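## 4. Setting up the desk organiser

By now you should have the Paltenar table standing on its own four feet, with the top wiped down and the wrapping out of the way. If you have been at it since breakfast, do stop for a cup of tea first – the organiser is a small job and a pleasant one, and it will wait for you.

The Plodudel organiser comes in one piece, so you won't need the screwdriver again. Please have a soft, lint-free cloth and a bowl of lukewarm water with a drop of washing-up liquid ready.

1. Peel the protective film from the outside first, starting at a corner and pulling slowly. If it tears, warm the edge with your thumb for a moment and try again.
2. Peel the film from the inside and from both faces of the divider. It is surprisingly easy to miss a strip down there (we have done it ourselves more than once!), so tilt the box towards a window and have a good look.
3. Wash the organiser, rinse it, and pat it dry with the cloth.
4. Stand it towards the back of the table, at least 8 cm from the edge, on the opposite side from your writing hand.

**Caution:** Never use window spray, white spirit or anything containing alcohol on clear acrylic. It can leave a web of fine cracks that no amount of polishing will put right.
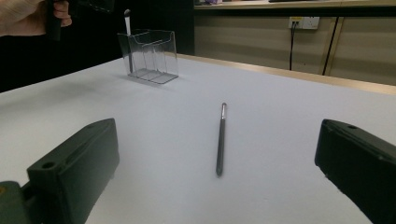 Filling the organiser is very much a matter of taste, and you may well change your mind after a week or so of using it. We suggest starting with the tall, slender things, such as a fine brush or a stylus, and standing each one upright so that its top pokes out above the rim, as the white-ended one does here, where your fingers can find it without any hunting about. The pen you reach for all day long can stay lying on the tabletop in front, pointing away from you, or it can go in with the rest at the end of the afternoon.

5. Put the longer items in the back compartment and the shorter ones in the front, so that the short ones don't get lost behind.
6. Cap any ink pens and stand them cap upwards. Brushes go in handle down, and only once they are thoroughly dry.
7. Give the organiser a gentle nudge. If it tips, take out the heaviest item and find it another home.

**Note:** The organiser is happiest with a load of up to 600 g. Scissors and staplers are better off in the Ukora drawer tray, which you will come to in section 5.

**Looking after it:** A dusting every Friday is plenty. For light scratches, use the Abdella acrylic polish with a clean cloth and small circles, then leave it for 23 minutes before wiping off the haze.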